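Unit 2: Storage Conditions for Dry Goods

Students should read the Istton warehouse report (173 pages) before the seminar. Only the chapter on humidity will be assessed, though the appendix on pallet spacing is useful for the written exercise.

Dry goods lose quality through moisture, heat, light and pests. Of these, moisture causes the largest losses in small stores, where doors stand open during deliveries and stock is often placed directly against an outside wall. The Norko depot recorded 570 rejected sacks in August – most of them from the two bottom rows.
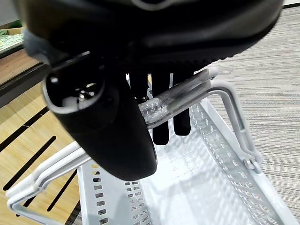
A reader of last year's handout objected that the bottom rows were also the oldest stock, and that age alone might account for the rejections. The objection is a fair one. The depot did not record delivery dates by row, and the figure should therefore be cited with care.

Stock rotation is treated in Unit 3. For the present unit, students need to be able to define relative humidity, explain how condensation forms on a cold wall, and read a simple storage log.

Written exercise: compare the Norko and Flikorell storage logs and recommend one change to each site. Submit the work to the department office by 4 p.m. on the day before the seminar.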